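Magazine > Features > Software

The shirt that wouldn't sit still

Three in the afternoon, February, and Gorazd Kolev is eating soup over a keyboard. Not recommended. On his second screen there's a plot of four colored lines that are supposed to end up on top of each other. They don't.

"Timing," he says, and goes back to the soup.

Kolev writes the planner at Wultura, a small outfit on the second floor of a former print shop in Jakbridge. The planner is the piece of software that decides what two robot arms do next when there's a garment in front of them. Towels are fine. Towels have been fine for ages. Shirts, thin ones especially, are where the money and the misery are.

The problem is old and easy to say. A box has a shape. You find the box, you find its corners, you pick it up and it's still the same box. Cloth has whatever shape you left it in. Grab a sleeve and the whole thing is different, and the plan you made a second ago is about some other shirt.

For a long time the answer at Wultura was to look harder. More cameras, bigger model, a full mesh of the garment with 941 points in it, updated as fast as the hardware could manage. Tõnu Grigaitė built that. It was gorgeous. She still keeps a recording of it running as a screen saver.

It was also too slow by a mile, and worse, it was confident. Fabric folded under itself can't be seen, so the mesh guessed. Sometimes it guessed a sleeve that wasn't there and the arm went off and pinched air.

"We were solving the shirt," Grigaitė says. "The whole shirt, every time. You don't need the whole shirt to fold it. You need to know where two bits are and whether the bit between them is tight."

So last spring they threw most of it out. What replaced it is called Grgić, after nobody in the building will say what. It's smaller than you'd expect. One network looks at the picture and hands back a short list of places worth grabbing, each with a score. A second one watches the stretch between the grippers and gives a single number for slack. That's about it for perception. The rest is planning.

And the planner is where the arguments are. Kolev's version doesn't make a full plan at all. It picks a grasp for each arm, picks a direction, moves a little, looks again. 20 times a second it asks whether the last choice still makes sense. If slack drops too fast it eases off. If slack won't drop, somthing is caught, and it lets one side go and starts over. Most of the code, he says, is about starting over.

Grigaitė wanted longer plans. Still does. A fold has a middle and an end and she thinks the software should know which one it's in. What they have now is a compromise: seven named stages, loose ones, and the planner is allowed to fall back to an earlier stage but never to skip ahead. Took a month to agree on the names.

The named stages turned out to matter most for tooling. Before, a failed run was a folder of video and a shrug. Now every run comes with a strip along the bottom of the viewer showing which stage the software thought it was in, and you can drag along it and see the grasp scores at that instant. Grigaitė wrote the viewer over a holiday. It's ugly, gray on gray, and everyone has it open all day.

It was the viewer that caught the worst bug of the year. White fabric, glossy table, lamp overhead. The network kept giving high scores to a patch of glare on the bare wood. A perfect corner, as far as it was concerned! On dark clothes it never happened so the test numbers looked great. The fix was dull - more white shirts in the training set, plus a check that a grasp point has to survive two looks in a row before an arm commits to it.

Then there's sync. Two arms, two controllers, two clocks that each think they're right. If the left is holding and the right is pulling, a few milliseconds of disagreement is the difference between a stretch and a yank. On cotton jersey you'd never notice. On something sheer, you get a corner popping out of the fingers, and a slack number that jumps from nearly zero to huge, and a planner that has to figure out what just hapened.
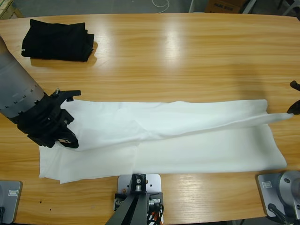 Kolev's current fix makes one arm boring. Whichever side is anchoring stops taking position commands and just holds, with a force limit, until the other side reports that it's finished. No shared clock needed for that part. It costs a bit of speed. He hates the cost, has a branch that tries to win it back, and won't show it to anyone.

The four lines on his screen are the branch. Commanded and measured position, left and right.

A laundry service in Wustotham is waiting on the next release. They don't care about meshes or clocks. They asked for one thing, a log they can read without calling Jakbridge, so part of this month has gone into turning stage names and slack numbers into plain sentences. "Lost the corner, trying again" is one. Grigaitė wrote that. Kolev's draft had an error code in it.

She'd like the next version to learn when to let go, instead of going by a threshold somebody typed in. He'd like to get the clocks right first. The soup is cold by now and he restarts the run.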